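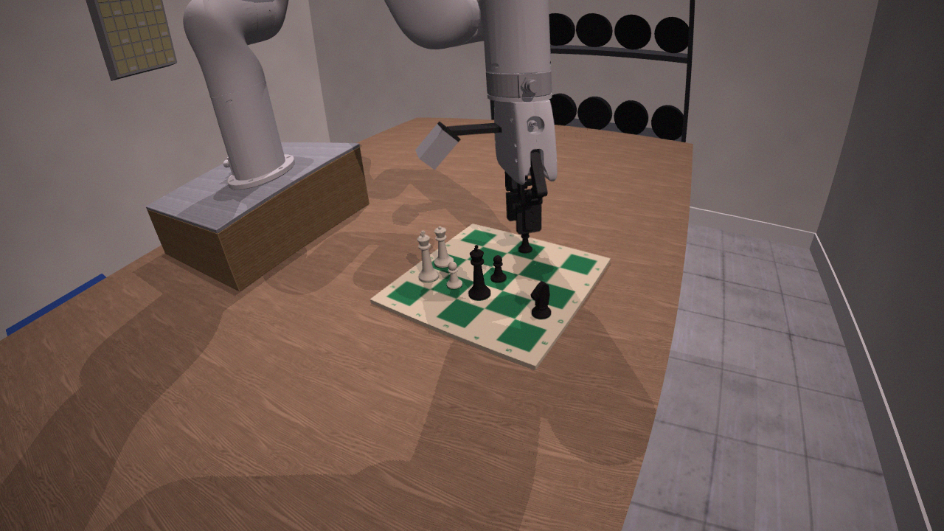

Reviews > Robot Arms & Grippers

Pinow gripper plugin, version 2

I tested it in the simulator ahead of the shared workshop build at Lularham. The task is minichess: a board five squares per side, with the white arm on a pedestal beside it. Setup took 22 minutes. The blocky fingertips close squarely on small pieces, but the linkages need clearance when kings stand nearby. Over 29 test picks, 16 needed no correction to the approach height. The default closing force is too high for pawns. Documentation is thin on wrist offsets. Good value, rough manual.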